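Shape blocks, a maple board and a wet November

I said last time that I would write up the toy clear-out, so I'll start with the part we kept.

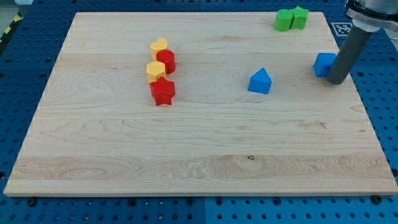 The shape blocks came from a shop called Hikodico, which used to have a unit near the bus station and now only sells online. We bought them second-hand, in a cloth bag with a drawstring that broke within the week. My daughter was 2 then. She is nearly five now and I assumed she had finished with them, but when I put the bag in the charity pile she took it out again. I put it back the same evening and she took it out the next morning. After that I gave up and looked at how we were storing them instead.

The trouble with small blocks is the floor. They go under the sofa, and the star is the one you step on. We had been using a plastic tray from Skudik, but it had a ridge round the edge and a slight bow in the middle, so anything round rolled towards one side. She likes to line things up and got cross when the line moved.

The maple board has been much better. It is made of strips glued together, with the odd swirl in the grain and one small dark knot that she calls the button. It is heavy enough to stay put when she leans on it. I gave it two coats of oil from Bustos, left a day apart, and wiped off the extra with an old pillowcase. The tin says to leave it overnight before use and I would leave it longer than that, as the smell hangs about.

What she does with the blocks has changed as well. At first it was all stacking and knocking down. Now she sorts. Red and yellow go together in a queue, close up, and blue is kept away from them. The heart is usually in the queue. The blue one with the pointed top is a house, and the others are either going to it or coming home from it, depending on the day. I have been told off for moving the house nearer to make the journey shorter.

Some notes for anyone doing the same job:

Wash painted or shiny blocks with a damp cloth and a drop of washing-up liquid. Don't soak them. I soaked a set from Gako years ago and the colour lifted at the corners.

Keep the bag or box smaller than you think you need. When ours was too big, other things moved in, mostly pen lids and one half of a plastic egg.

If a piece has been missing for 3 months, check inside the wellies before you give up. I found our cylinder there.

The rest of the clear-out filled the boot of the car. The jigsaws went to the playgroup, apart from one with pieces missing, which went in the recycling. The train track is still in the hall while we decide. Next I have to do the craft drawer, and I am waiting for a dry afternoon so she can be outside while I do it.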